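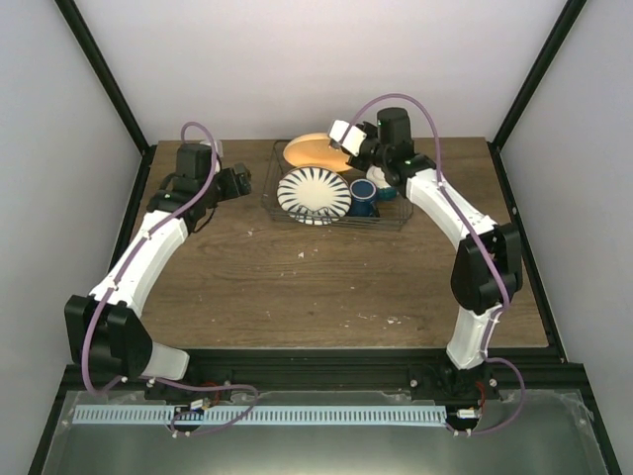

Wire basket on table

Print | E-mail

4. Setting up the Telirik scoreboard at Ganondale Oval

This section is for club scorers and ground staff. Complete section 3 (Power and cabling) before you begin.

4.1 Before the match

1. Switch on the control console and wait for the green light beside the power key.
2. Enter the ground code, 387, and press Accept.
3. Select the match format. For limited-overs games, enter the number of overs agreed by both captains.
4. Enter the two team names as they appear on the team sheets. Names longer than the display will scroll.
5. Press Test. Every panel on the board should light in turn.

Note: If a panel stays dark, record its number in the ground log and carry on. The remaining panels will work normally.

4.2 During play

1. Enter runs, extras and wickets at the end of each ball.
2. At the end of the over, compare the console total with the paper scorebook before pressing Next Over.
3. To correct an entry, hold Undo for 2 seconds. Only the current over can be changed in this way – for earlier overs, see section 6.

Note: Totals above 300 are shown in the smaller numeral style. No change of setting is required.

CAUTION: Do not unplug the console during play. The score will be lost from the board and must be entered again by hand.

4.3 Rain delays

1. Press Hold. The board will keep the score and dim the display.
2. Enter the revised target, if any, once the umpires have confirmed it.
3. Press Resume when play restarts.

Replacement console keys are ordered through Jelard each August. Questions about this section should be directed to Emese Sárközi, Ground Operations.

Print | E-mail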